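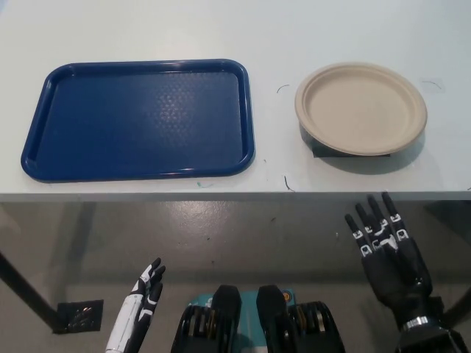

Figure 4-1. Head camera view at the start of a comparison run: tray on the left, plate on the right, both hands open and clear of the items.

4. Comparing Hands on the Tray and Plate Task

This section covers the set-up and running of the tray and plate task with the Woro upper-body robot and the Halilović hand controller. Use it to compare two hand configurations, two finger force settings, or two controller releases. Complete Section 3 (Head Camera Alignment) first.

The task uses two items with different rims. The tray is rigid plastic with a raised rim and rounded corners. The plate is a shallow disposable type with a slightly raised lip. A setting that holds the tray securely can crush the plate, so results for the two items are always logged separately.

4.1 Before You Start

You will need:

Robot with both hands fitted and homed
Controller with release notes for the installed version
White-topped table, height set as in Section 2.4
One dark blue serving tray
Beige disposable plates, one new plate for each set
Black tape
Run sheet (Appendix B)

CAUTION: Keep people out of the reach of both arms whenever the arm drives are enabled. The stop button must be in the hand of the operator during every run.

CAUTION: Do not enable the arms with the fingers resting against the underside of the table. Thumb joint damage caused this way is not repairable on site.

4.2 Placing the Table

1. Disable the arm drives and confirm that the status light on the controller is amber.

2. Move the table into position in front of the robot. The front edge of the table must run level across the head camera view.

3. Set a floor pad under each leg. The pads stop the table from creeping on polished floors when a hand pushes against the edge.

4. Press down on each front corner of the table in turn. If the table rocks, adjust the feet before continuing.

5. Wipe the tabletop with a dry cloth.

Note: Short dark marks, hairs and scraps of wire on a white top can be picked up by the item detector as edge points. A few marks away from the item rims do not affect the result. If the detector outlines a mark as an item, clean the top again and repeat the detection check in 4.4.

4.3 Placing the Items

1. Place the tray on the left side of the table as seen by the head camera, with its long side parallel to the front edge.

2. Place the plate to the right of the tray. Leave a strip of bare table between the two. The gap must be at least 50 mm at its narrowest point.

3. Mark the position of each item with black tape so that it can be reset between runs. Press the tape flat. Tape that has lifted at one end will tilt the plate and change the height of the lip.

4. Check that no part of either item extends past the front edge of the table.

Note: Glossy rims produce thin bright highlights in the camera image. If the detected tray outline follows a highlight instead of the outer edge of the rim, lower the exposure one step at a time until the outline is stable. Do not move the tray to correct this fault.

4.4 Checking the Start Pose

1. Enable the arm drives.

2. Load the pose file START_OPEN from the controller menu.

3. Wait until both arms have stopped moving. In the head camera view, the hands should appear in the lower part of the image with the fingers pointing up.

4. Confirm that neither hand touches the tray or the plate. In this view a fingertip may overlap the front edge of the table even when there is clearance. Check the clearance from the side of the robot.

5. Run the detection check. The controller should report two items, TRAY and PLATE.

6. Save one still image from the head camera with the run sheet.

Note: The two hands do not have to match. When one side carries a hand with white palm covers and the other carries an all-black palm, enter each hand under its own serial number. Grip force tables are stored by serial number and are not shared between sides.

Note: The apparent size of a hand in the head camera view depends on its distance from the camera. Do not use it to judge whether the arms are level. Use the joint readout.

4.5 Running a Comparison Set

A set consists of 3 lifts of each item with each configuration.

1. Select configuration A and enter its name on the run sheet.

2. Set the finger closing force limit for the tray. The default is 500 on the controller scale.

3. Start the lift sequence. The hand closes on the rim, raises the item, holds it, and returns it to the tape marks.

4. Log the result as HOLD, SLIP or MISS. Log a SLIP if the item rotates in the fingers during the hold, even if it does not drop.

5. Reset the item to its marks and repeat until the tray lifts are complete.

6. Change the force limit to the plate value and repeat the sequence with the plate.

7. Return both arms to START_OPEN.

8. Select configuration B and repeat steps 2 through 7 with the same force limits.

CAUTION: Do not carry the tray force limit over to the plate. The controller does not reset this value when the item is changed.

Allow 60 seconds between lifts if the finger motor temperature warning is displayed. If the warning stays on after the pause, end the set and record it as incomplete.

4.6 Common Faults

Only one item reported: The gap between the items is too narrow, or the exposure is too high for the plate to be separated from the white tabletop. Widen the gap first.

Fingers strike the table edge on approach: The table has moved or its height has changed. Repeat 4.2, then reload START_OPEN.

Plate bends before it lifts: Force limit too high. Replace the plate and lower the limit. A plate that has been bent must not be used again in the same set.

Tray slips on one side only: Inspect the fingertip pads on that hand for wear. See Section 7.2.

Left and right results exchanged in the log: The hand serial numbers were entered on the wrong sides. Correct the entries in the Hands menu and repeat the set.

Send completed run sheets and saved stills to the Skekstead support desk with the controller version number.

Section 4 revised April 9, 2019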